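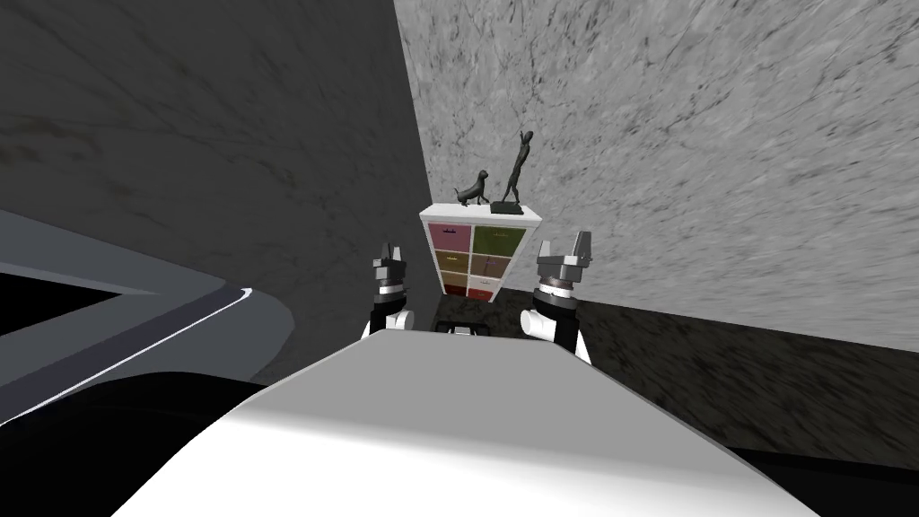 Home Courses Handouts Reading List Contact

Packaging and Materials, Evening Course
Handout for Unit 2: How a plastic part shrinks
Prepared by Higinio Varela

In the last unit we followed the plastic from the pellet to the mold. Now we look at what happens when it cools. Please read these notes before the class and bring a ruler with millimeters.

1. Why the part is smaller than the mold

When plastic is melted, its long molecules move freely and need more space. When it cools, they come closer together and the part becomes smaller. We call this shrinkage. The person who designs the mold must make the hollow a little bigger than the final part.

Not all plastics shrink the same. Polypropylene and polyethylene form small crystals when they cool, and in a crystal the molecules are packed tightly. Polystyrene does not form crystals, so it shrinks much less. This is the reason why you cannot take a mold made for polystyrene, fill it with polypropylene and expect that the lid still closes.

2. Thick and thin places

A thin wall cools fast. A thick wall stays hot inside for a longer time, and when the inside finally shrinks it pulls the surface with it. The result is a small hollow on the outside, called a sink mark. You find it often opposite a rib or a screw post. Look under a cheap storage box and then look at the same spot from above.

If one side of the part cools faster than the other, the part bends. This is warping. A large flat lid warps easily – a curved one is stiffer and keeps its shape better.

3. The case from Plastport

Abundio Hinojosa worked on this order and gave me his notes. Plastport made 1,390 lids for the Becerra food boxes. In the first check, 33 lids did not close. The mold was measured and it was correct. The workers had opened it too early in order to save time, and the lids were still soft when they came out. They added 12 seconds of cooling and repeated the check. In the second one all the lids closed, but the daily output went down, and Becerra had to wait for the delivery.

In class we will discuss if a different wall thickness could give the same result without the longer wait. I don't think there is only one answer.

4. Homework

Find a molded object at home with a rib on the back side. Draw it from two sides and mark where you expect a sink mark. Then check with your finger, because small ones are easier to feel than to see.

Hand in the drawing by 1st April in the Westside room, or leave it in my box at the office. Late drawings I can still read, but without written comments.

14 shares 3 comments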